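Will a towel robot cut our hours?
Elin Harries

I do linens at a small hotel. My boss wants a Grimovex arm for folding and hanging hand towels. He says it "frees us up." Freed up for what? Has anyone worked beside one?

Kamil Danko

We have at Plalard since July. It stops on thin cloths and someone has to fix it. I went from folding to watching — duller, same pay. Get your hours in writing.
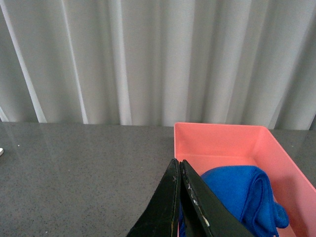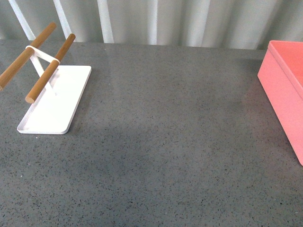
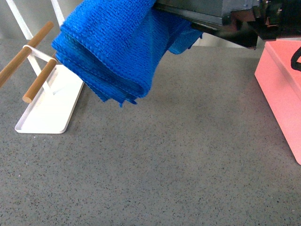
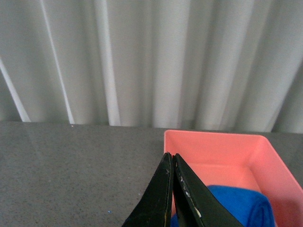
My shift is 60 towels of babysitting now. Ask your boss who loads the bin, who clears jams and who gets blamed. A blue towel held up near a two-dowel rack looks great in a sales talk. Ours still needs me standing there.

purba5

depends on the boss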